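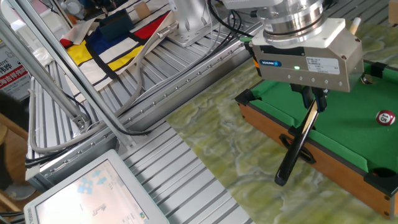
Can you set an adjustable dress form straight from the numbers on its dials?

Use the dials to get close, then check every setting with a tape measure. On the forms we own, the dial numbers and the tape rarely agree.

Section 3. Setting up the Dallurden 471 dress form

Written for the Azimi costume workroom. It replaces the leaflet that comes in the carton, which is fine on assembly and far too cheerful about everything after that. The leaflet says a beginner will be fitting garments in minutes. Set aside most of an afternoon for the first one.

Before you start

You'll need a soft tape measure, a second tape to check the first one against, narrow cotton tape, glass-headed pins, a small spirit level, polyester wadding, a fitted knit cover and the wearer's measurement sheet. Lay the two tapes side by side on the cutting table. If they disagree at the far end, one has stretched. Throw it out, and please don't put it back in the drawer for the next person.

Look at the date on the measurement sheet. Anything older than 6 months gets taken again, whatever the wearer says about not having changed. Performers' agents are particularly sure on this point. We had a bodice for a Drustbridge production come back in July with both side seams let out to nothing, and the sheet had been copied from somebody's online profile.

Note: Measurements are in centimetres all through this section. The dials are marked in centimetres on one side and inches on the other, and the two scales don't quite line up. Pick centimetres and ignore the other side.

3.1 Assembling the stand

1. Push the legs into the base hub until each one clicks. Pull on each leg afterwards. A click is encouraging, but I've had one click and then drop out.

2. Slide the pole into the hub and tighten the collar by hand. The leaflet shows a spanner. Don't use one, as the thread is soft and strips easily.

3. Lower the torso onto the pole with someone else steadying the base.

4. Put the spirit level across the shoulders, then front to back at the neck cap. Adjust the feet until both readings are level. If the floor slopes (ours does, toward the loading door), mark the position of the feet with tape and keep the form there for the whole job.

5. Set the height so that the waist of the form matches the wearer's floor-to-waist measurement in the shoes they'll be wearing. If the shoes haven't been chosen, write that on the sheet and don't mark any hems yet.

CAUTION: Never raise the torso by pulling on the neck cap. It's held in with a small plastic peg. Lift from under the hips with both hands.

3.2 Setting the body dials

1. Turn every dial to its smallest setting before you begin. Forms that have been left opened out tend to stick on one panel, and you want to know that now.

2. Open the waist first. Go a little at a time, working round all the dials at that level, so the panels move apart evenly. Stop when the tape reads 3 cm less than the wearer's waist.

3. Do the same at the hips, then the bust. Leave each of them short by the same amount. You'll make up the difference with wadding, which gives you a shape closer to a person than a set of hard panels with gaps between them.

4. Set the neck last, and only if the garment has a collar.

5. Measure everything again from the top. Opening the hips usually shifts the waist, even though the leaflet describes the dials as independent.

6. Write the tape readings on the sheet. Don't write the dial readings. They mean nothing to anyone on a different form, and not much on the same form a week later.

Note: The smallest setting of each dial has a stop. The largest doesn't always. If a dial starts to feel loose, you've gone too far and the panel has come off its track. Wind it back slowly while pressing the panel in with your palm.

CAUTION: Keep fingers out of the gaps when closing the panels. The edges are thin and they pinch.

3.3 Padding to shape

The dials change how big the form is. They do very little about where that size sits, and most bad fittings I've seen start with somebody assuming otherwise. Two people can have identical bust measurements and need completely different bodices. Ask Davoud Talebi, who cut the same jacket for a baritone and his understudy from matching sheets and ended up remaking one of them.

1. Have a front, side and back photo of the wearer beside you, taken in close-fitting clothes with their arms relaxed. Phone photos are good enough for posture. They're no good for size, so don't try to scale from them.

2. Tear the wadding; don't cut it. Torn edges blend and cut edges leave a ridge you'll see through satin.

3. Build up in thin layers, pinning each one lightly. Start with the back, since a rounded upper back or a forward shoulder alters everything in front of it.

4. Pad the high hip and the low hip separately if they differ on the sheet.

5. If one shoulder is lower, build up the opposite one. You can't take anything off the form.

6. Pull the knit cover on from the top and smooth it downward. Measure again. The cover compresses the wadding, so expect to take it off and add more at least once.

Some people recommend memory foam pads sold as sets for this. Baiba Zariņš bought a set from Sterkoden and likes them for bust shaping. I found them bulky at the edges and slow to come back after pinning. Try hers before ordering your own.

3.4 Taping the guide lines

1. Pin cotton tape down the centre front and centre back. Drop a weighted thread from the neck to check both. The seams on the form's own fabric are not reliable guides, and ours wander to the left below the waist.

2. Tie a length of elastic at the waist, let it settle, then tape along it.

3. Tape the bust and hip lines parallel to the floor, measuring up from the floor at several points.

4. Tape the side seams where they look right on the padded shape, then stand well back. Ask a second person to look too. Everybody's eye forgives their own work.

5. Add princess lines or armholes only if the design calls for them. A form covered in old tape is how the wrong line gets followed.

Note: Use a colour that shows through muslin. Black is easiest to see. Avoid red near pale silk, because cheap red tape can bleed when you steam.

3.5 Checking before you drape

1. Put a garment on the form that is known to fit the wearer well. Something they own and like is better than something a previous workroom claims to have fitted.

2. Look for drag lines at the shoulder, across the back and under the bust. Any drag line that doesn't appear on the wearer is a fault in your padding.

3. Fasten it fully. Half-closed with a couple of pins proves nothing.

4. Correct the padding, put the cover back and take all the measurements a final time.

5. Label the form with the wearer's name, the production and your initials. Jamshid Bagheri keeps the labels by the steamer.

If no well-fitting garment can be found, book the wearer for a muslin fitting before any good fabric is cut. Production managers will ask whether the form makes that fitting unnecessary. It doesn't. A form can't sit, breathe in for a top note or lift its arms, and costumes have to do all of that with someone inside them.

3.6 Steaming and storage

Steam on the form only with the cover in place, and hold the head well away from the panels. The torso shell softens with heat. The carton calls it heat resistant without giving a temperature, so I'd treat the claim as decoration.

Keep padded forms upright, out of direct sun, in a room no warmer than 28 degrees. Before returning a form to the shared rack, remove the wadding, pull every pin, close all the dials and loosen the pole collar by half a turn. Run a magnet over the torso for stray pins.

Report stuck dials, split covers or a missing neck peg to Amos Villanueva the same day. Spare pegs are in the tin marked hooks.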